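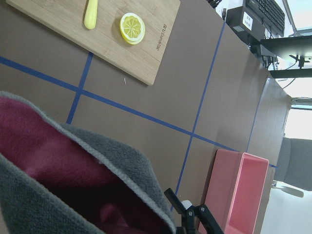
Dindham toy library sorts its shelves before the new year

DINDHAM, December 31, 2022 – While most of the town was buying sparklers and party crackers, the toy library on Kälin Street spent the last afternoon of the year going through its play kitchen, one pretend lunch at a time, and a very cheerful afternoon it was too.

The library lends toys to families in Dindham and the villages up the valley, and its catalog now stands at 2852 items, which is a great many for two rooms and a hallway. Of those, 921 belong to the play kitchen and its little market stall, and anyone who has ever brought up a small child will understand how quickly such things wander off. A slice of lemon goes home in a coat pocket, a banana turns up in the dollhouse, and before long the picnic set that was meant to feed four bears can hardly feed one.

So the sorting has become a custom on the last day of the year. Blue tape goes down to divide up the work surface, a cutting board comes out for the play food, and everything gets looked over before it is put back on loan. Sets that are complete go back into their bags with a fresh label. Odd pieces are kept for the market stall, where it doesn't matter in the least if there are five carrots and only one egg (the children set their own prices anyway, and they are steep).

Larger bins are used for pieces that need a wash, and those are emptied and wiped out between batches.

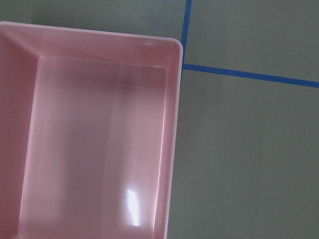

A pink plastic bin at the Dindham toy library's year-end sorting.

The library opened with 3 shelves of puzzles and a box of building blocks, in a room behind the Prolo bakery that smelled of warm rolls from morning to night. It moved to Kälin Street when the puzzles outgrew the shelves, and older borrowers still say they miss the smell. The play kitchen came later, after parents kept asking for something that two or three children could enjoy together on a rainy day, and it has been the most borrowed part of the collection ever since. The picnic bags in particular hardly touch the shelf in summer, and families are asked to put their names down early if they would like one for a birthday.

This year's sorting had an extra purpose as well. In May the library plans to open a second play corner at the Ustalari community hall, on the far side of the river, so that families there won't need to take the bus across town with a stroller and a bag full of wooden blocks. A fund of $2000 has been set aside for a rug, low shelving and a small play stove, and part of the food collection will move across to get things started.

Anyone who finds a stray piece of play food behind the sofa over the holidays is warmly invited to drop it through the library's letter slot, and there are no late fees on anything returned this way, however long it has been gone. The library is closed on New Year's Day and reopens the morning after, with the play kitchen back on its usual shelves.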